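What the Robot Club Did With Its Spring, and Whether It Was Worth It

From the Wirnel Makers' Newsletter, 12th June

I was asked to write up the student robot project for this issue, and I suspect I was asked by people who hoped I would be nicer about it than I am going to be. I went to the bench sessions, I read the log, and I sat through the end-of-term talk. I don't think the project failed. I also don't think it did what the poster in the hallway says it did, and since our dues paid for part of it, members ought to get a straight account.

The project is called Asta. The pitch, back in November, was a student-built arm that could help pack up donated goods for the Pimanberg swap shop. Things come in, the arm picks them up, they go in a box, the box gets taped. Anyone who has packed boxes for the swap shop knows that the picking up is the easy part for a person and that deciding what goes with what is where the evening goes. I raised this at the time. I was told that picking up was the research problem. Fine.

What they have now is a two-finger gripper, a control program that one group wrote and another group rewrote, and a log with 3,405 recorded attempts in it. An attempt means one try at closing the fingers on something and moving it. That number is on the poster in very large type. The number of good attempts is not on the poster. I asked for it and got a long answer about how "good" depends on the object, and I will grant that it does, but you could still write it down.
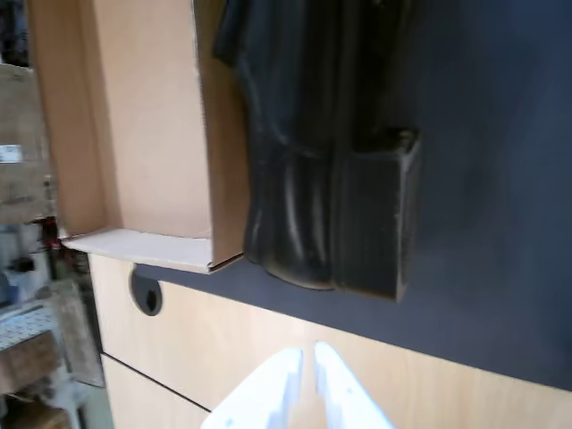 Soft things are where the trouble is. A block of wood with flat sides gives two flat fingers something to press against. Anything that bends when you squeeze it, or has a fold where you expected an edge, is a different job, and swap shop donations are mostly things that bend. Boots, bags, gloves, winter coats with the lining coming out. The students spent the first half of the term on blocks and the second half finding out that blocks had taught them very little. I don't blame them for that, but I do think the order could have been turned around at no cost. Start with the nasty stuff in week one, get embarrassed early, and plan the term from there.

The log is better than I expected, and I'll say so. Each attempt has a line for what the object was, where the arm started, and what the person at the controls thought went wrong. Some of the notes are useful ("closed too high, slid off the rim"). Some say "bad" and nothing else. One stretch of 68 attempts in a row has the same note pasted into every line, and I would like whoever did that to know that it was noticed. If the next group is going to learn from this log, they will have to throw those lines out, and they will have to guess whether there are others like them.

Then there is the matter of the setup. The arm's work area is a tabletop that also gets used for opening deliveries, winding cable and everything else that goes on in that room. The students say this is on purpose, that a robot that only works on a cleared table is no use to anyone. I have some sympathy for that. It is a good argument when the mess is chosen and written down. When the mess is whatever the last person left, you can't tell later if a bad run came from the program or from a box being in a new spot. I went through the log looking for any record of what was on the table during a given session and found it for 3 sessions in the whole term.

I asked about the fingers too. The club is now on its third pair. The first pair snapped and the second pair was too wide to get into a box. The current pair is a fair compromise, although I have doubts about bare hard fingers on slick material and I said so at the talk. There was a suggestion of rubber pads, and a counter-suggestion that pads would make the old attempts useless for comparison. Both are true. In my view the old attempts are not worth protecting that much.

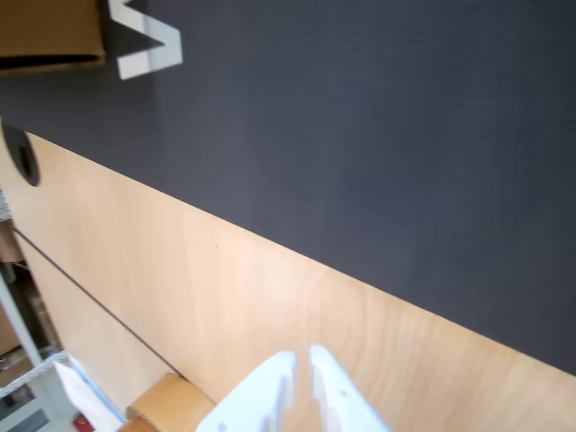

Asta's gripper at the work area, with a roll of tape beside the left finger.

Taping, by the way, is the step that was dropped without any announcement. The November plan had the arm closing the flaps and running the tape. By spring the plan said "tape to be handled by a person," and by the talk it wasn't mentioned at all. I think dropping it was the right call. Taping a box takes two hands and a bit of temper. But the swap shop was told it would get a packing robot, and someone should go over there and tell them plainly that it is getting a robot that might put some things in some boxes, with a student standing next to it.

Money, briefly. The club asked for a second grant from the Dumitrescu fund to keep going through the fall. I'm told the form describes Asta as "ready for field trials." I'd ask the club to take that line out before it is sent. A field trial at the swap shop would mean leaving the arm with people who have a line at the door and no patience for a restart. From what I saw, a session needs a student at the controls the whole time, and restarts are common enough that there is a keyboard shortcut for them.

What I would support is a smaller ask. Give them one more term, on soft goods only, with the state of the table written down at the start of every session and a plain yes or no for each attempt. Put the yes count on the poster next to the big number, even if it is ugly. Several of the students told me privately that they would prefer this, and that the packing-robot story was mostly there to get the thing approved. They are learning a lot. Two of them can now rebuild the gripper without the instructions, and the talk, once it got past the slides about the future, was clear and pretty frank about what breaks.

The vote on the grant letter is at the next general meeting. The full log is on the shared drive in the Asta folder, and if you plan to speak for or against, please read at least about an hour's worth of it first. Bench sessions are open to members until the end of term. Bring a boot.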